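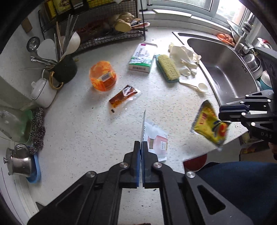 # About the Odstead Gripper Workshop

The Odstead Gripper Workshop sets up, maintains and repairs hand-held grippers used to record household handling tasks. It operates as a department of Purnard Technical School and serves both the school's own teaching groups and outside users who send in equipment under a service agreement. The workshop is headed by Hưng Tiêu.

## Our Work

Every tool that enters the workshop is given a service card, which stays with it until it is retired. The first entry records the condition of the jaws, the pads, the pivot pins and the linkage. Later entries record each adjustment and each replaced part, with the initials of the technician responsible.

Setup begins with the linkage. Both arms must open and close evenly, and the jaws must meet along their full length without twisting. The technician then checks the pads for wear, peeling edges and trapped grit. Pads are always replaced in pairs. Pivot pins are cleaned and inspected for side play, and a pin that has worn loose in its hole is replaced together with the part that carries it.

A gripper that closes well on a test block may still fail on a thin sachet or a slick food packet. For this reason, acceptance checks are carried out with ordinary kitchen goods on a countertop, beside the sink and among the items that a household keeps there. The operator picks up flat packets by the edge, holds them upright and sets them down again. Slipping, uneven closing or stiffness in the arms sends the tool back to the bench.

## Care and Service Intervals

Tools in regular use are returned for inspection after 400 hours. Pads are replaced no later than 600 hours, whatever their appearance. Between inspections, users are asked to wipe the pads with a damp cloth at the end of each session, to keep crumbs and sauce out of the joints, and to store the tool with its jaws open. Oil should not be applied to the pins outside the workshop.

Repairs are handled in the order received. Bent arms are not straightened; they are replaced from stock. The parts store is supplied by Jomel and currently lists 814 items, including pads, pins, arms and fasteners.

## Training

The workshop offers a 2-day maintenance course each July. Participants take apart a complete gripper, reassemble it, align the jaws and complete the same acceptance checks required of our technicians. Places are offered first to staff at Purnard and to users of the Tsegaye equipment pool.

## Sending in Equipment

Equipment should be clean on arrival and accompanied by its service card. A short written account of the fault is requested, including the kind of object being handled when it was first noticed. Tools without a card are accepted and receive a new one at intake. Inquiries may be directed to the workshop office during school hours.

Page last reviewed: Thursday, January 23, 2025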